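Does the Finish Matter? Testing Claims About Oil and Wax on Wooden Tabletops

Project report, Materials and Everyday Life
Nathalie Landry and Sota Ueda
Supervisor: Arne Mühlbauer

1. Why we picked this

Our school workshop sells small tables every January, and each year there is an argument over what to put on them. One side swears by a hard wax oil called Birkuvia. The other side uses Granduswood, which costs more and has a nicer can. Both labels say the surface will resist coffee, red juice and "the demands of family life." We wanted to know what that last phrase means, and we still don't.

Before starting we read whatever we could find. Most of it was written by people who sell finish. The exception was a set of workshop notes by Tomomi Hosoda, who taught here before us and who tested plain linseed oil against bare wood. Her notes are careful, but she used one board per finish, so a bad board could have spoiled the whole thing. We tried not to repeat that.

2. What we did

We cut 32 test pieces from the same batch of pine and sanded them all with the same grit. Eight were left bare, eight got Birkuvia, eight got Granduswood and eight got cheap linseed oil from the hardware store. All of them sat for 12 days on a rack in the drying room.

Then we put a measured drop of coffee, grape juice and cooking oil on each piece and wiped it off after 3 hours. Akihiko Ikeda, who had not seen which piece was which, scored every stain from 0 (can't find it) to 5 (would hide it under a plate). We wrote the finish on the underside and told him not to peek. He says he didn't.

3. Results

Bare wood did worst, as anyone would guess. Average scores for coffee:

Bare: 4.4
Linseed oil: 2.6
Birkuvia: 1.5
Granduswood: 1.4

The gap between the two branded products is one tenth of a point. Granduswood's label promises "twice the protection" without saying twice what. If it means twice the protection of Birkuvia, our pieces don't show it. Grape juice gave the same order with slightly higher numbers. Cooking oil hardly marked the three oiled groups at all, and we don't think much can be said from it.

4. The part about looks

People also told us that finish "brings out the grain." We are less sure this can be tested. We asked classmates to pick the best-looking piece and the answers followed the grain of the piece much more than the finish on it. A board with a strong swirl won whatever we had put on it. Pale boards with soft, streaky grain split the vote every time.
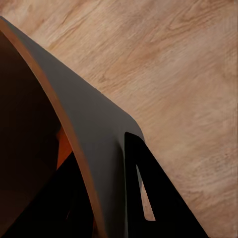 Color was a second problem. Linseed oil turned our pieces yellower, and some voters liked that while others said it looked like an old kitchen. Neither opinion tells you if the product works. We left the vote out of the final scores.

5. What could be wrong

Eight pieces per group is still a small number. Pine is soft, and an oak table might behave differently. Three hours is also a short time — a real spill at a party may sit all night. We had planned a scratch test with a weight of 700 grams, but the weight kept sliding off its holder and we dropped it from the project.

The scores also depend on one person's eyes. Mr. Mühlbauer suggested a second scorer, and he was right, but by then we had sanded half of the pieces for another class.

6. What we would tell the workshop

Use a finish of some kind. Between the two expensive ones, buy whichever is cheaper that month. We would like to see the test behind "twice the protection" before paying extra for it. We wrote to the address on the can and have not had a reply.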